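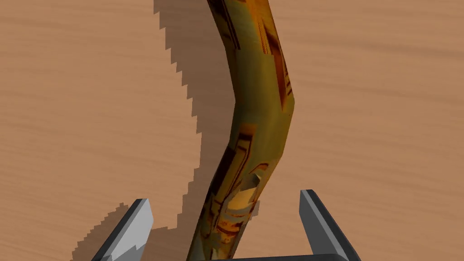
Skiveck Bench Sim, site license -- 4 stars out of 5

Search products, brands, articles
Last updated: October

Bought this to plan a pick cell before spending on the real arm. Short version: worth it, with gripes.

Who we are. Small packing shop, Zandbridge. Mixed goods, nothing the same shape twice. Boss (Cormac Heffernan) wanted numbers before signing for hardware. Fair enough. Skiveck gives you a table, a two-finger gripper, a box of parts and you try things. Seat price was $400 for the year, plus $107 for the extra objects pack. Get the pack. The base set is cubes and more cubes.

Good stuff first. Install was quick. Gripper view is right where you want it, down between the fingers, so you see what the thing will have to close on. Curved stuff is the test for us -- a bent piece lying on the wood top with an open finger either side tells you fast if your stroke is wide enough. Ours wasnt on paper. Moved up one gripper size in the quote before any money went out. That alone paid for the seat.

Looks. Not pretty. Shadows come out as stair steps, big blocky ones, and the skins on some objects are streaky enough that I had to look twice at what I had loaded. Tomás Ní Bhriain on our side fiddled with the settings most of a Sunday, got nowhere much. If you plan to budget for a vision system off these renders, don't. Get a separate quote for cameras and lights.
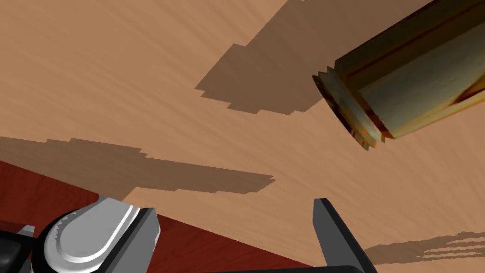 Shiny round stuff is the other thing to watch. Glossy finish, highlights all down the length, fine to look at but I wouldn't trust it to tell you how a real camera copes. Also easy to end up with the part way off past the fingers and no quick way to recenter. A "go to object" button please!

Costs they don't put up front:
-- support is extra, $33 a month, and you will want it the first month
-- max 100 saved layouts per seat, we are filling up allready
-- no export to the Hanrahan quote sheet, retyped all of it by hand

Looked at Zudia too. Nicer shadows, more money, and the trial wanted a sales call first. Passed.

Would I buy again? Yes, for planning. Put the seat, the pack and three months of support on one line in your budget so you don't have to go back and ask. Leave out the layouts upgrade til you hit the cap. One star off for the export thing.

Reviewed by Philomena Ó Ceallaigh

We use cookies to improve your visit. Accept all / Manage choices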